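Re: [usthorpe-eats] Lunch at Woldemariam

Went back on 10/12/2024 with my brother. We got the lamb plate and the lentils, and both came out fast. The lamb is still the one to order.
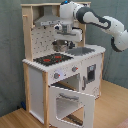

Bread is extra now, 2 dollars a basket. I would have paid it anyway.

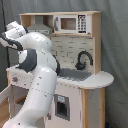

Shoaib Jatoi wrote:
> Is the lunch menu still on? Last time I went they
> only had the dinner prices, and parking was full.

Yes, lunch runs until 4. Park behind Zonden and walk over.

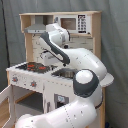 The coffee was weak, so I'd skip it and go to Pirnoten after. They also sell the spice mix by the bag, 300 grams, mild or hot.

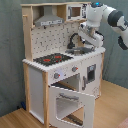 Total for the two of us was 42 dollars before tip. They take cards, but the reader was slow.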